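December, late evening

I have had towels on my mind since breakfast, and I may as well write it down before I fall asleep over the book. Lorna Lamont arrives tomorrow on the afternoon bus from Astby, and the little bathroom is to be hers for the whole visit, so today was given over to making it fit for company.

I started with the white towels, the thick looped ones I bought the winter we lived in Cairns. I still like them better than anything I've had since – they take ages to dry, but what a comfort they are when you step out on a cold morning! I always pick through the loops for snags before a guest comes, and I always end up sitting there with one in my lap thinking about other houses.
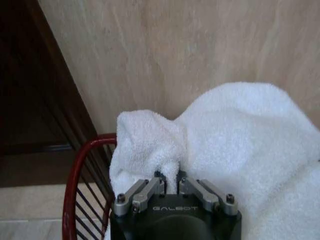
White terry, all folds and loops.

Then there was the woodwork, which I had put off since fall. I do love that dark reddish-brown door, with its raised panel and the shine on the grain, but every molding is a shelf for dust, and the grooves down the casing are worse. I went at them with an old sock over my finger and the radio going, and must have spent about 90 minutes at it, counting the stop for tea. The granite got a wipe too, although with all those brown and cream speckles I could leave crumbs on it for a week and be none the wiser.
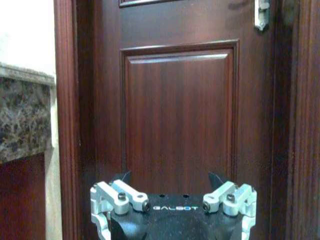 The door, with the granite just beside it.

I left the shower until last, as I always do. The curved glass is pretty and I would never choose it again. I did the panels, the silver rails and both handles, then the tray and its little round drain, and by then my knees had plenty to say. White towels look so well against those beige marbled tiles, though, and I stood there admiring them longer than I should have.

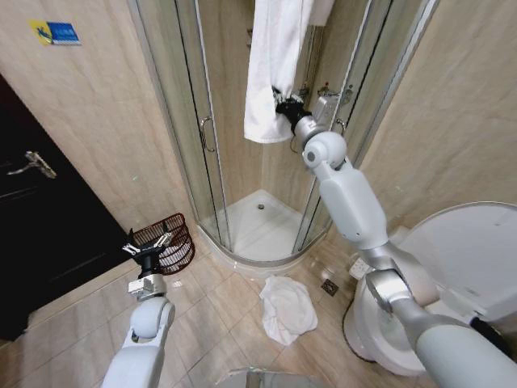

Sorcha Chisholm telephoned in the middle of supper and told me I was fussing, that Lorna would be happy with one clean towel and a hot kettle, and that I ought to keep towels out of the shower altogether and put a hook on the door. She may be right about the hook. I don't much like the thought of a screw in that wood, but I said I would ask Fergus.

Still to do in the morning: soap, the good bath mat, bread. I must look up the bus time again.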